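Zolomora Color Bench – Set-Up and Use Guide
Section 4: Setting up the table and glassware
Revised 7/16/22

Read this section after the tabletop and the wall panels have been assembled as described in Section 3. It covers cleaning the table, laying out the glassware, mixing the colored water, filling the tubes and clearing up. The instructions are the same for the Lallton and Skakthorpe versions of the bench, except where a note says otherwise.

The liquids used in this section are tap water and food coloring. Do not use the glassware from this set for food or drink afterward.

4.1 Before you start

You will need:

Test tube rack, clear acrylic
Test tubes
Small flask
Beaker
Pink bowl
A 1,000 mL jug of tap water (not supplied)
Food coloring in blue, yellow and red (not supplied)
Funnel or dropper
Soft cloths, at least two
Paper towels
Mild dish soap

CAUTION: Check all glass for chips and cracks before each use. Run your eye along the rim first, then the base. Throw away any damaged piece in a closed, rigid container. Do not put it loose in a trash bag.

CAUTION: The tabletop is smooth and glass will slide on it if the surface is wet. Dry the table before you put anything on it.

4.2 Preparing the table and walls

1. Wipe the tabletop with a soft cloth, warm water and one drop of soap. Work from the back toward the front.

2. Wipe again with clean water and dry with the second cloth.

3. Check the seams between the wall panels. The edges should meet without a step. If one panel stands forward of the next, loosen the clamps behind it, push the panel back by hand and tighten again.

4. Check that the side panels stand upright at 90 degrees to the tabletop. A panel that leans inward will throw a shadow over the rear corner.

5. Turn on the room lights you plan to use. Look at the tabletop from your working position. If you see a strong glare, move the lamp to the side and leave the table where it is.

6. Remove anything you don't need from the floor near the open side of the table.

Note: Small gray marks on the panels usually come off with a dry eraser sponge. Do not use scouring powder. It leaves a dull patch on the white finish that cannot be polished out.

Note for Skakthorpe benches: the rear clamps are on the outside and can be reached without moving the table. On Lallton benches, pull the table forward a hand's width before you loosen them.

4.3 Placing the bowl and flask

The bowl goes down first and stays in the same place for the whole session. It is used for catching drips and for parking small glass pieces.

1. Set the bowl near the back right corner of the table. Leave a gap between the rim and the wall wide enough for a cloth.

2. Press lightly on the rim. The bowl should not rock.

3. Fill the flask with water to just above its base. A shallow layer is enough for the color test.

4. Add one drop of blue. Swirl the flask slowly until you can no longer see streaks.

5. Stand the flask toward the back of the table, to the left of the bowl. Keep the front half free for work.
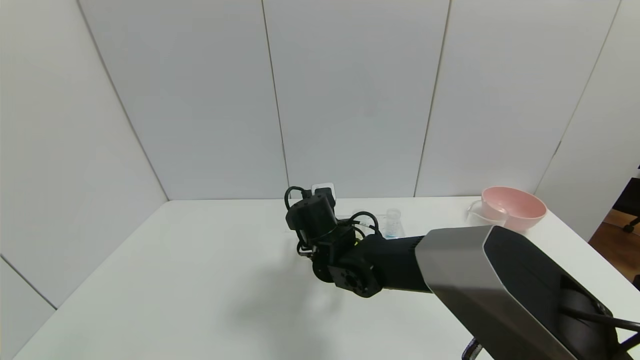

6. Look at the color against the white wall. If it is too dark to see through, pour half of it into the sink and top up with clean water. If it is too pale, add one more drop and swirl again.

7. Once you are satisfied with the shade, write down how many drops you used and how much water. You will need the same mix for the tubes.

Food coloring varies a good deal from one maker to the next, so treat the first session with a new bottle as a trial. Gel colors can be used but must be stirred into a spoonful of warm water first. Powder colors are not recommended. They tend to leave grains at the bottom of the tube, and the grains keep releasing color after you have filled the row.

4.4 Placing clear parts

Clear acrylic and clear glass are hard to see on a white surface. Most breakages on this bench come from someone setting one piece down on top of another, or catching a beaker with a sleeve. Take your time with these steps.

1. Take one clear part at a time out of the box. Set it down fully before you reach for the next.

2. Place flat parts with nothing leaning on them. View them from a low angle to find the edges.

3. Keep cups and beakers near the bowl. The pink gives you something to judge their position by.

4. Leave a clear lane between the flat parts and the upright ones – wide enough to bring a hand in and out without touching either. 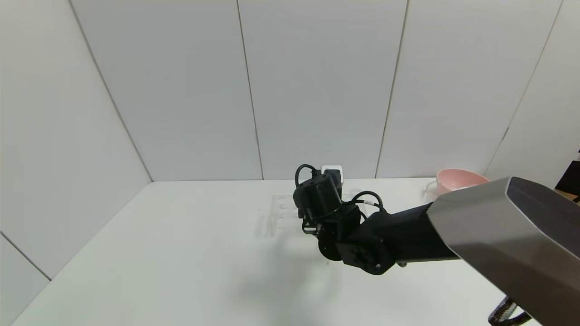 5. When everything is down, step to the left side of the table and look across it. Outlines that vanish from the front will often show from there.

6. If you still cannot find the edge of a part, slide a sheet of gray paper under it. Take the paper away before you pour anything.

Note: Fingerprints make clear parts easier to find but spoil the view of the color. Hold the rack by its ends and the tubes near the rim.

Note: A loose part that has been stored in the cold may fog over. Let it stand on the table until the fog has gone. Wiping it while cold leaves smears.

4.5 Positioning the rack

The rack takes two rows of tubes. Filling is easier when it stands square to the back wall, but this is not required. It can be moved between steps as long as no filled tubes are in it.

1. Turn the rack so that the rows of round holes face up.

2. Set it down, then push gently on each end to make sure it stands flat.

3. Put an empty tube in one hole and check that it drops all the way in. A tube that stops halfway is the wrong size or there is dried color in the hole.
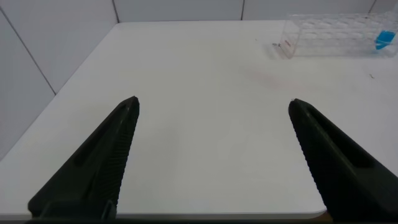 Red coloring is the hardest of the three to clean up, and it should be dealt with as soon as it lands. Blot it with a dry paper towel before you use any water. Wetting it first only spreads it. Look over the whole tabletop when you do this, including the parts you haven't been working on: a faint pinkish-red smudge like the one near the rack is easy to miss on the white surface. If a tint remains after blotting, lay a cloth dampened with soapy water over it for 90 seconds, then wipe toward the center of the mark. Repeat if needed. Old marks may take several rounds, and a light stain does no harm to the surface.

CAUTION: Do not use bleach, acetone or window cleaner on the rack. Acrylic clouds and cracks when it comes into contact with strong cleaners, sometimes not until days later.

4.6 Filling the tubes

Mix each color in the jug or in the beaker, never in the tube. Fill one color completely before you mix the next.

1. Mix the blue using the drop count you wrote down in 4.3.

2. Hold the empty tube over the bowl. Use the funnel or dropper to fill the lower part of it. Leave the upper part empty.

3. Wipe the outside of the tube from the rim down.

4. Lower the tube into the rack. Start at the right end of the back row and work left. When the back row is done, go on to the front row.

5. Rinse the funnel or dropper in clean water until it runs clear.

6. Mix the yellow. For orange, add red to the yellow one drop at a time. Adding yellow to red takes far more coloring to reach the same shade.

7. Stand the beaker upright next to the bowl whenever you are not pouring from it.

Note: The order of the tubes is a suggestion. Left-handed users may find it easier to start from the left end.

If a beaker goes over, leave the rack alone and deal with the beaker first. Steady it with one hand, bring a paper towel up to the rim with the other, and then lift it upright over the bowl. Check the base and rim for cracks before you use it again. Move filled tubes only after the table is dry. 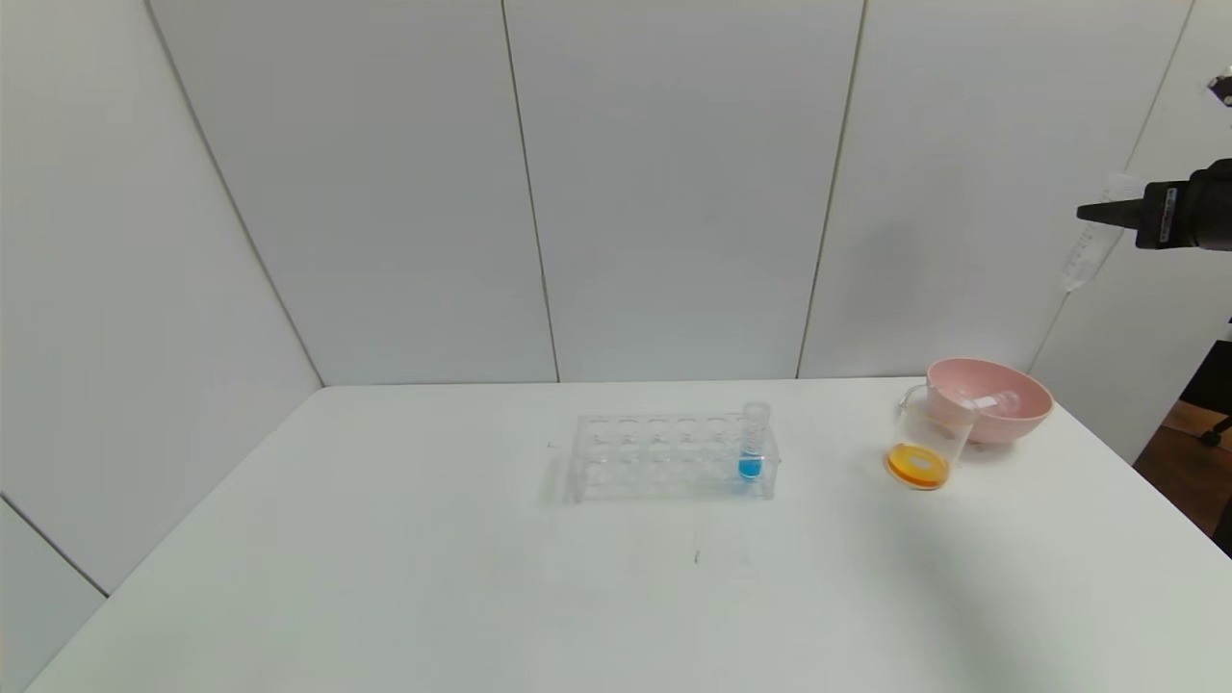

Figure 4-4. Rack with one tube of blue in the back row, right end. Beaker on its side against the bowl.

4.7 Clearing up

1. Empty the tubes into the sink one at a time and rinse them with cold water.

2. Rinse the beaker, the flask and the bowl. Use a bottle brush on the beaker if color has dried near the base.

3. Wash the rack in lukewarm water. Shake it out and stand it on end to drain. The rack is not dishwasher safe.

4. Wipe the table as described in 4.2, steps 1 and 2. Check along the foot of the back wall, where drips collect in the joint.

5. Leave all glass to dry completely before packing it. Wrap the pieces separately.

Spare parts can be ordered from Ostrowski under the numbers printed inside the lid of the box. Racks supplied before April have a slightly smaller hole and take only the original tubes – please state which rack you have when ordering.

Continue with Section 5, Storing the Wall Panels.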